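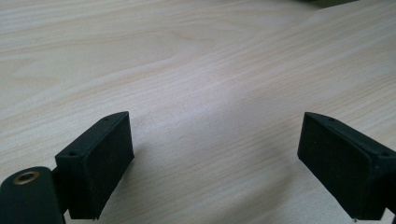 Gripper width estimation

Gripper width estimation is the process of recovering the opening between the fingers of a gripper from images, without a reading from a motor encoder. It is used mainly with hand-held grippers, in which a person works the fingers directly and the only sensor may be a camera fixed to the body of the tool. The estimated width is stored next to the camera pose at each time step and serves as one channel of the action signal when a control policy is trained from the recording.

The term is sometimes applied to the whole chain of steps from raw video to a calibrated opening in millimetres. In the narrower sense it covers only the per-image measurement, with filtering and calibration treated separately.

Background

On a powered gripper the opening is known from the position of the drive. A hand-held tool has no drive, and adding a potentiometer or magnetic encoder brings wiring, a second clock and a further part to calibrate. Because the camera and the fingers are mounted on the same body, the fingers always travel along the same path in the image. The problem therefore has one degree of freedom, and any image feature that changes steadily along that path can be turned into a width.

Methods

Marker-based methods place a printed square marker on each finger. The markers are detected, their positions in the camera's coordinates are computed from the known marker size, and the distance between them is corrected by a fixed offset. The method is accurate when both markers are visible. It fails outright when a marker is covered by a held object, blurred by fast movement or washed out by glare. When only one marker is found, most programs assume that the fingers move symmetrically about the centre line and double the distance from that line to the visible marker.

Edge-based methods look for the border between the finger and whatever lies behind it. A band of the image is sampled along the known path of travel and the strongest change in brightness on each side is taken as the edge of the finger. Matte black fingers over a pale tabletop suit the method well. Dark clothing, black trays and deep shadow do not, and wood grain can produce false edges if the threshold is set too low. Diffuse shadow between the fingers is less of a problem, as its brightness changes gradually.

Segmentation-based methods train a small network to label finger pixels. The finger outlines are then compared with a stored set of outlines taken at known openings. Screw holes, bevels and the borders of the pads help to fix the match, provided that the same finger parts are used throughout. Changing the pads usually means collecting new reference images.

Regression methods skip the outline and predict the width from a cropped image in one step. They are fast and tolerate partial covering of the fingers, but give little sign of when they are wrong. A second output for confidence is commonly added, though its values need to be checked against measured openings before they are relied on.

Calibration

Calibration relates the image measurement to a real distance. In the usual procedure the fingers are closed fully, then opened fully, and the two extreme values are recorded. Values between them are found by linear interpolation. If the fingers swing on pivots, the relation is curved, and gauge blocks of known thickness are held between the pads to obtain further points.

Soft pads complicate the lower end of the range. A felt or foam face compresses under load, so the backs of the fingers can continue to approach one another after the faces have met. Some programs record this as a negative width, which keeps information about squeezing. Others clip it to zero. The choice must match the convention of the robot on which the policy will run, as a policy trained on clipped values may close the gripper too weakly to hold an object.

The Gavley toolkit stores calibration as a table of nine points per tool and refuses to process a recording whose tool number has no table. Sokden, an earlier program, kept a single table for all tools of one design. This gave visible steps in the width signal when recordings from several tools were joined, and was dropped in a later release.

Filtering and gaps

Raw estimates contain jitter, isolated outliers and gaps. A median filter over a short window removes most outliers. Gaps of a few images are filled by interpolation between the nearest valid values. Longer gaps are marked as invalid, and the affected section is left out of training.

Heavy smoothing should be avoided. The closing of a gripper on a small object may last only a few images, and a wide filter spreads it over a longer period. The trained policy then begins to close before the fingers have reached the object. Filters that use only past values delay the signal instead, with the opposite effect.

Alignment in time

The width and the image come from the same exposure and need no alignment with each other. The camera pose may come from a separate tracking program with its own time base, and a constant offset between the two is common. It can be estimated by tapping the tool on a table and matching the resulting jolt in both streams. On the robot side, the delay between a width command and the movement of the fingers has to be measured separately and subtracted when commands are scheduled.

Evaluation

Accuracy is normally given as mean absolute error against a caliper or a temporary encoder, together with the share of images for which no estimate was produced. The two figures should be read together, as a method can lower its error by rejecting difficult images.

In the Ghumman test set, which holds 488 short recordings, a marker-based method returned a complete width signal for 401 and a segmentation-based method for 412. Most of the failures in both cases involved large objects that hid one or both fingers. The Lusteck viewer, often used to inspect such results, plots the width beneath the video and shades the sections marked as invalid.

See also

Camera calibration
Hand-eye calibration
Imitation learning
Parallel gripper
Visual odometry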